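Drornden opens orders for Vunura two-arm bench kit

2018-11-08 – Drornden today opened orders for Vunura, a tabletop kit with two small robotic arms that mount side by side on one rail.
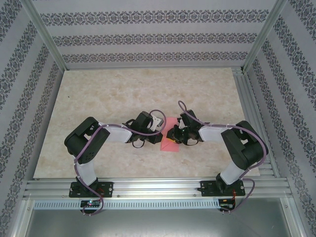 The kit is meant for labs and classrooms that want to try two-handed tasks on small objects. It was tested from June at Katona, where more than 100 students used it.

"People asked for something they could set up in a day," said Daryna Dmytriv, product lead at Drornden. "The arms come assembled – you bolt them down and plug them in."

The first batch is 237 kits. Orders ship within 24 days.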